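Sport Studies Project Report
Topic: Does a lunchtime badminton ladder get more students playing?
Submitted 2 August 2022

Why I chose this

I have been in the badminton squad at Vaughan for two seasons, mostly as a reserve, which gives a person plenty of time to look around the hall. What I saw was the same small group on court every week and a much larger group on the benches pretending to have sore ankles. My project set out to see if a ladder competition, open to anyone and played at lunchtime, would bring in people who would never turn up to a trial.

I chose a ladder over a round robin for practical reasons. A round robin needs everybody to be at school on the same days. A ladder only needs two people who dislike each other's ranking.

How it worked

Names went on the board in the order they were drawn from a hat (a bucket hat, which made mixing difficult). You could challenge anyone up to two places above you. Matches were one game to 21, or whoever was ahead when the bell went. If the challenger won, the two players swapped places. If a challenge was ignored for a week it counted as a loss, a rule I brought in after the top four all discovered urgent homework at the same time.

The original plan was to run everything on Tultudeck, a free website for organising fixtures. I spent most of a weekend entering names, only to learn that the free version lets each player change any score, including other people's. By Wednesday lunch our lowest ranked player was the champion by 800 points. We went back to a whiteboard and a marker on a string.

Equipment

The school had rackets, though several had strings you could have posted a letter through. I put in a budget request for two new nets and a bulk order of Sonik plastic shuttles. One net was approved. The shuttles were fine for casual games but the squad players complained that they flew like tennis balls, and went back to using their own feather ones, which they then also complained about because of the price.

We shared the hall with table tennis. The agreement was that they had the stage end and we had the rest. In practice there was a disputed area near the piano, and I would recommend that anyone repeating this project sort that out in writing first.

Results

Almost 100 matches were played over the term. I had hoped for more, but we lost several lunchtimes to exam set-up and one to a visiting choir. The useful finding was who played them. More than half the people on the ladder had never played for a school team in any sport, and most of those were still challenging in the final week.

The middle of the ladder was by far the busiest part. Players at the top had nothing to gain and defended their places by being hard to find. Players at the bottom dropped off early unless they won one of their first few games. I tried to fix this with a "wild card" challenge, where anyone in the bottom five could challenge anyone at all, and it produced the best match of the term and also the longest argument.

I surveyed players at the end.

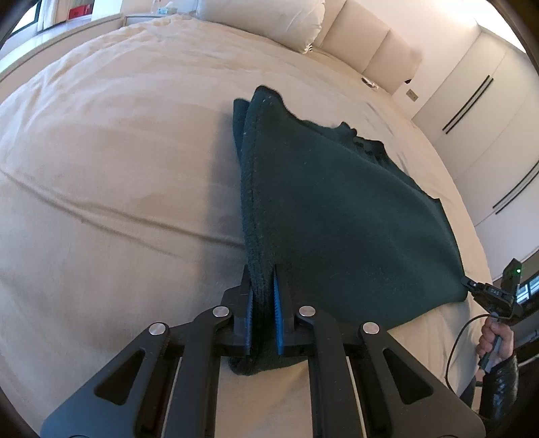

The most common answer to "What did you like about the ladder?" was that you could play in your uniform. I had put this question first expecting something about fitness or friendship. The second most common answer was that it was raining. When asked what should change, people wanted longer games, better shuttles and for me to stop reading the rankings out over the hall speaker.

Comparison with Lallalari

A friendly against Lallalari was arranged so I could ask how they run their badminton. They have a paid coach, three courts with proper lines and a trial for every team. They beat us 9-1. Our one win came from a pair who had come through the ladder and had never played doubles together before, so I have given it a lot of weight in this report and the other nine matches somewhat less.

What I would do differently

I would start with fewer rules and write them down. I made up four of ours on the spot, and two contradicted each other until the last fortnight. I would also keep attendance from the first day. I only began in the third week, so my early figures rely on the whiteboard, parts of which had been leaned on.

The ladder starts again in September with the same whiteboard and a new marker. I am currently seventh.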